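Chapter 5
Reading the Narrator You Can't Trust

Few things in fiction are as much fun as catching a storyteller in a lie. You're happily reading along, you like the voice, you believe every word, and then one small detail doesn't fit. Suddenly you want to go back to page one and read it all again!

In this chapter we spend time with narrators who hide things, forget things, or fool themselves. Our main text is "The Ferry at Vosmont," a story of some 80 pages told by a retired ticket clerk who swears she was asleep on the night the boat went down.

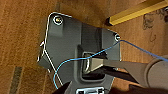
Read the story once straight through, without a pencil. Let her win you over. On the second reading, mark every place where she says "of course" or "as anyone would tell you." These are the spots where she is working hardest (and where the writing is at its sneakiest).

You'll also meet a second narrator, the boy in "Wynne," who never lies at all. He is simply too young to understand what the grown-ups around him are saying, and we understand it over his head. It's a wonderful trick, and much harder to write than it looks.

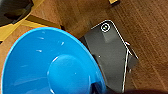 Before you start, think of a time when you and a friend told the same story in 2 different ways. What did each of you leave out? Write a paragraph from your side, then one from your friend's, and keep both pages. We'll come back to them after the section on memory.

Words to know: narrator, point of view, irony, omission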